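Pernum 双料箱抓取工作单元
产品编号：317
供货单位：Flurthorpe 自动化设备部
页面内容核定日期：2019年5月13日

首页 > 产品与服务 > 机器人工作单元 > 料箱抓取 > Pernum

产品概述

Pernum 双料箱抓取工作单元面向高等院校、职业技术学院、企业研发部门及检测机构，用于散放工件的识别、抓取、转移和放置作业。工作单元以六轴工业机械臂为执行机构，配备两指夹持器、并列布置的一对敞口料箱、标准块状工件以及 Wuvuvero 作业控制软件。用户可在同一工作台面上完成由源料箱至目标料箱的往复搬运，也可将目标料箱更换为托盘、输送段或自备工装。

本产品以成套方式供货，亦可按组件分别订购。已拥有机械臂的单位可选购不含本体的 Pernum 配套包，并由 Flurthorpe 技术人员负责接口核对。机械臂型号是否在支持范围之内，以订购前签署的接口核对单为准。

产品定位

料箱抓取是物流分拣与机加工上下料中常见的作业形式。工件在箱内的位置和朝向均不固定，彼此之间可能紧靠、交叠或倚靠箱壁，夹持器进入箱内时还须避让箱沿及箱底。Pernum 将上述作业条件集中于一张台面之内，供使用单位开展算法验证、操作人员训练、夹具选型和工艺预研。

本产品不适用于食品、药品的直接接触作业，不适用于有爆炸危险的场所，亦不得用于人员与机械臂无隔离共处的协作作业。如用户拟将其接入正式生产线，应另行委托 Flurthorpe 进行集成设计，并按当地法规完成设备验收。

系统组成

一、机械臂本体及控制柜。机械臂为落地安装或基座安装形式，安装位置在工作台侧方，工作范围覆盖并列的两只料箱。控制柜置于防护区外，柜内预留外部急停、安全门及夹持器信号的接线端子。

二、示教器。示教器随控制柜供货，带有显示屏、功能按键及急停按钮，以柔性电缆与控制柜连接。操作人员在手动模式下须全程持握示教器。自动模式下，示教器应放置于操作人员伸手可及之处，其电缆不得横跨通行路线。

三、夹持器。标准配置为两指夹持器，指部为可更换的窄型金属指，便于伸入工件与箱壁之间的空隙。指尖可根据工件表面加装衬垫，衬垫属于易耗件，不在保修范围之内。选用气动驱动的用户须自备洁净干燥的压缩空气，选用电动驱动的用户须在接口核对单中注明控制柜的可用电源容量。

四、料箱。料箱为灰色敞口式，箱壁向箱底略有内收。两箱长边相邻，并排固定于台面。料箱允许在使用中出现划痕和污渍，但箱底不得有影响工件平放的变形。箱壁出现裂纹时应整只更换，不得以胶带或填料修补后继续使用。

五、料箱固定件。标准配置采用弹簧夹，适用于需要经常更换料箱或调整布局的研究用途。长期固定使用的用户可选购螺栓压板。

六、标准工件。标准工件为长方体块，分红褐色和深绿色两类，长度不尽相同。颜色用于识别任务中的类别区分，长度用于检验夹持位置的选取。工件可按类别补购，补购时请注明所需颜色及长度规格代号。

七、作业控制软件 Wuvuvero。软件安装于用户自备的工作站，负责相机标定、抓取位姿计算、路径检查、任务编排和作业记录。软件授权随产品编号发放，更换工作站时应先在原工作站上注销。

八、技术文件。包括安装说明、电气接线图、操作规程、维护规程、备件清单及风险评估表样本。中文版与西班牙文版同时提供，两种文本解释不一致时，以合同约定的文本为准。

配置与选购

Pernum 分为基础配置、研究配置和配套包三种供货形式。

基础配置包括机械臂、控制柜、示教器、两指夹持器、双料箱、弹簧夹、标准工件及 Wuvuvero 基本授权，供操作训练和演示任务使用。软件内预置搬运、分类及清箱任务，用户可在预置任务中修改速度、夹持力和放置顺序，但不能调用底层接口。

研究配置在基础配置之上开放抓取位姿接口、路径接口和原始数据导出功能，并增加可拆换指尖一套。使用单位可接入自行开发的识别或规划程序，由 Wuvuvero 在执行前进行工作范围及碰撞检查。碰撞检查未通过的路径一律不予下发，使用单位不得以修改配置文件的方式绕过该项检查。

配套包不含机械臂、控制柜和示教器。订购配套包的单位须提交现有机械臂的型号、控制柜软件版本、末端法兰图纸以及安全回路图。资料不全的，供货期自资料补齐之日起计算。

以下内容可与任一配置同时选购：
备用料箱；
螺栓压板；
气动或电动夹持器替换组件；
末端线缆护套及固定带；
工作台面防护板；
外部防护围栏及带联锁装置的出入门；
现场培训；
年度检测服务。

工作台面防护板可采用亚克力板或其他硬质板材，由用户按台面尺寸自行裁切，也可委托我方裁切后供货。板材在安装完成之前应保留表面保护纸，以免搬运中产生擦伤。采用木质台面的单位，应在料箱固定位置下方确认台面平整，必要时加装垫板。

安装条件

安装场地应为室内干燥地面，地面承载能力须满足机械臂安装说明中的规定。机械臂基座应与建筑地面或专用底座可靠连接，不得仅以配重方式放置。办公性质的地毯地面可用于放置控制柜外围设备，但机械臂基座下方应清除地毯及其他软质铺装。

工作台与机械臂基座之间应保持固定的相对位置。台面高度、料箱中心线以及机械臂第一轴中心线应在安装记录中逐项注明，作为日后复核标定的依据。工作台发生移动、更换或重新调平后，须重新标定，未完成标定前仅允许手动低速运行。

照明应均匀，避免直射阳光照入料箱。料箱底部及箱壁如有明显反光，应调整光源方向或降低相机曝光，不建议在箱内喷涂消光材料，喷涂层脱落后可能附着于指尖。

供电须设独立回路及可上锁的断路器。控制柜接地、工作台金属部分接地及围栏接地应接入同一接地系统。安装单位应在送电之前完成绝缘和接地检测，并将记录交使用单位保存。

线缆布置

末端执行器的动力线、信号线和气管沿机械臂外侧敷设，在腕部留有供转动使用的弯环。弯环过短会在腕部翻转时受拉，弯环过长则可能挂碰箱沿或落入箱内。安装人员应在手动低速模式下使腕部各轴依次到达作业所需的极限位置，逐一观察线缆状态，之后再固定绑带。

不同用途的线缆应以颜色或标签区分，并在接线图上注明。更换夹持器之后应重新检查弯环，不得沿用原有绑带位置。绑带不宜过紧，线缆在护套内应能轻微滑动。关节转动部位两侧均应设置固定点，固定点不得跨越同一转动关节的活动间隙。

使用单位自行加装相机、力传感器或照明灯时，应将附加线缆纳入同一检查范围。附加设备的质量及重心应录入控制柜负载参数，参数未更新而继续运行所造成的减速机损伤，不属于保修范围。

作业流程

标准搬运任务按下列顺序执行。

任务开始前，操作人员确认围栏关闭、料箱固定件到位、目标料箱内无工具或其他杂物，并将夹持器置于待机位置。

系统采集源料箱数据，由 Wuvuvero 识别可抓取的工件，并按照可达性、遮挡情况和夹持稳定性排序。紧贴箱壁的工件只有在指部可进入其一侧空隙时才列入候选。没有空隙的，系统将先选取其他工件，待箱内情况改变之后重新判断。

机械臂移动至选定工件上方，夹持器张开，沿计算方向下降。下降段速度受独立上限约束，任务程序不能提高该上限。夹持完成后，系统依据夹持器开度判断是否夹有工件，开度不符合预期时退回上方并重新采集数据。

工件提起至高于箱沿的安全高度，随后横移至目标料箱。放置时可选择定点放置、顺序排列或任意放置。任意放置常用于往复试验，即目标料箱在下一轮转为源料箱，作业方向随之对调。
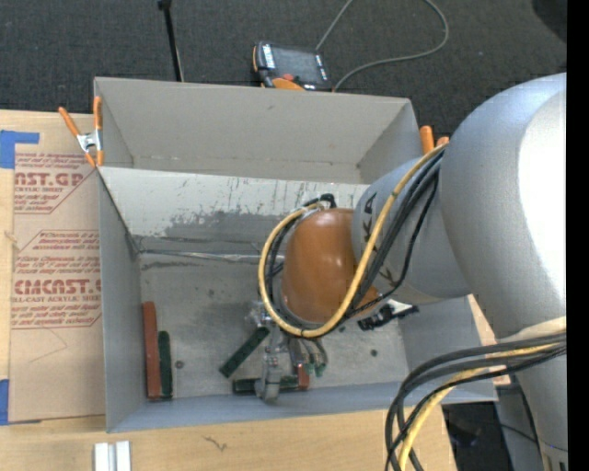
往复试验的轮次由用户在任务编排界面设定。每轮结束后，软件写入一条作业记录，内容包括任务名称、操作人员代号、识别结果、抓取结果及中断原因。记录文件按轮次保存，后续轮次不会覆盖先前数据。使用单位如需将记录用于论文、检测报告或内部考核，应同时保存当次标定文件，以便他人复核。

任务中断分为正常暂停、保护性停止和紧急停止。正常暂停后可由操作界面直接恢复。保护性停止须先查明原因，由操作人员在示教器上确认后恢复。紧急停止之后，应将机械臂以手动低速模式退至料箱上方，检查夹持器、箱沿和线缆，确认无异常后方可重新启动任务。

严禁在自动模式下伸手进入料箱取出或拨正工件。确需人工处理的，应停止任务、打开联锁门，并由进入人员随身携带示教器。

安全要求

使用单位应在首次送电之前完成风险评估。Flurthorpe 提供的风险评估表样本仅供参考，不能替代使用单位对场地、人员和任务的实际评估。学生或实习人员操作时，应有经培训合格的人员在场指导，指导人员不得同时承担其他设备的操作任务。

急停装置应在每班开始时检验。检验结果填入设备日志，出现不合格情况的，设备应断电上锁，待修复并复验后恢复使用。围栏联锁不得短接。为调试而临时改变安全配置的，须由设备负责人书面批准，调试结束后恢复原配置并重新检验。

工作台上不得存放与任务无关且可能进入机械臂动作范围的物品。确需留置的板材、导轨或其他零件，应低于机械臂最低行进高度，并在软件的工作环境模型中登记为障碍物。

维护与备件

日常维护由使用单位负责，内容为清洁箱底、检查指尖磨损、检查料箱固定件的夹紧状态以及查看腕部线缆。清洁料箱宜使用中性清洁剂和软布，溶剂类清洁剂可能使箱壁变脆。弹簧夹的夹口护套缺失或弹簧明显松弛时，应予更换。

定期维护由经授权的技术人员实施，内容包括机械臂零点复核、润滑状态检查、控制柜风扇及滤网检查、安全回路检测和 Wuvuvero 标定复核。选购年度检测服务的单位，由我方出具检测记录并对不合格项目提出处理意见。

主要备件由 Flurthorpe 仓库供应。指尖、衬垫、料箱、弹簧夹和标准工件为常备品，机械臂减速机、电机及控制柜主板须按订单采购。订购备件时请提供设备铭牌信息及备件清单中的代号，仅凭照片无法确认规格。

保修与服务

成套设备的保修期为16个月，自双方签署验收单之日起计算。保修范围包括材料及制造缺陷，不包括易耗件、碰撞损伤、未经批准的改装以及因供电或供气不符合要求造成的故障。

技术支持请求应以书面形式提交，并附作业记录文件和故障发生时的报警代码。我方在收到完整资料后4个工作日内答复处理方案。需要现场服务的，由服务协调人与使用单位商定时间。使用单位应提前准备场地出入手续，并安排熟悉设备的人员到场。

软件更新随授权提供。更新之前应备份任务文件、标定文件和环境模型。研究配置用户在更新前还应核对接口变更说明，自行开发的程序由用户负责适配。

培训

培训分为操作培训和编程培训，地点为 Ledesma 培训室或用户现场。操作培训面向日常使用人员，内容包括安全规程、示教器使用、任务启停、料箱更换和常见报警处理。编程培训面向研究配置用户，内容包括相机标定、接口调用、路径检查和数据导出。

每期培训班以4人为限，学员须年满当地法律规定的设备操作年龄，并自备封闭式平底鞋。Ledesma 培训室下一期操作培训安排在6月，具体日期以报名回执为准。考核合格者获发内部操作合格证明，该证明仅适用于 Pernum 系列设备，不替代国家或地方规定的职业资格。

培训负责人为 Nélida Saavedra，编程课程由 Pak-hei Hsueh 讲授。用户现场培训须与设备验收分开安排，验收未完成的设备不得用于教学实操。

使用单位意见摘录

Yamila Ocampo 所在的工艺实验室采用研究配置进行夹持位置选取试验。其提交的书面意见指出，料箱可以快速拆换，更换布局较为便利，作业记录格式也便于后续统计。意见同时提出，示教器电缆在较小场地内不易安置，中断原因的分类应更加细致。我方已将电缆挂架列入选购件评估，中断原因分类将在后续软件版本中调整。

Rocío Villalba 负责的教学单位采用基础配置。该单位认为，预置任务可满足操作课程的需要，清箱任务中工件紧靠箱壁时的等待时间偏长，初学人员容易误认为设备停机。Wuvuvero 界面现已增加“重新采集”状态提示，旧版授权用户可申请更新。

常见事项说明

关于自备料箱。用户可以使用自备料箱，但须将箱体内外尺寸及壁面倾角录入环境模型。透明料箱和网格料箱不在标准支持范围之内，使用前应提交样品供测试。

关于自备工件。块状、柱状及盒状刚性工件一般可以使用标准夹持器。软质、带油或易碎工件应先行试夹，试夹结论写入合同附件。

关于单料箱使用。任务编排允许只使用一只料箱，将工件提起后放回同箱其他位置。此种方式下仍应固定另一只料箱，或将其从台面及环境模型中同时移除。

关于搬迁。设备在同一建筑内搬迁，使用单位可按安装说明自行实施，搬迁后应重新检测接地和安全回路。跨地区搬迁请提前与服务部门联系，未使用运输固定件造成的损伤由搬迁方承担。

关于二手转让。设备转让时，软件授权不随设备自动转移。受让单位应提交转让证明并重新签署授权协议，剩余保修期可在复检合格后延续。

订购程序

有意订购的单位请提交采购意向表，写明用途、所需配置、安装地点及供电条件。我方审核后出具技术方案和正式报价，报价有效期载于报价单。双方确认技术方案后签署合同，合同附件应包括接口核对单、场地条件确认单和验收项目表。

出厂检验在 Flurthorpe 进行，用户可派员参加。到货后由双方共同开箱清点，短缺或外观损伤应在开箱记录中注明。安装调试完成后，按照验收项目表执行连续搬运试验，试验任务由双方在合同中约定，一方不得在现场临时变更验收标准。

教育机构及公共研究机构可申请专项报价，申请时须附机构证明文件。专项报价不适用于备件及现场服务。

联系与受理

销售与报价：Pilar Quiroga，Flurthorpe 自动化设备部
培训报名：Nélida Saavedra，Ledesma 培训室
软件接口咨询：Pak-hei Hsueh，Wuvuvero 软件组

来函请注明产品编号及单位全称。已购设备的技术支持请求请通过随机文件所附的服务申请单提交，销售部门不受理故障报修。

相关下载
Pernum 安装说明
Pernum 电气接线图
Wuvuvero 接口变更说明
接口核对单（空白）
场地条件确认单（空白）
服务申请单（空白）

本页所载配置及服务内容以正式合同为准。供货单位保留在不降低主要性能的前提下变更零部件的权利，涉及机械接口或安全回路的变更，将在供货前书面通知订购单位。

返回产品列表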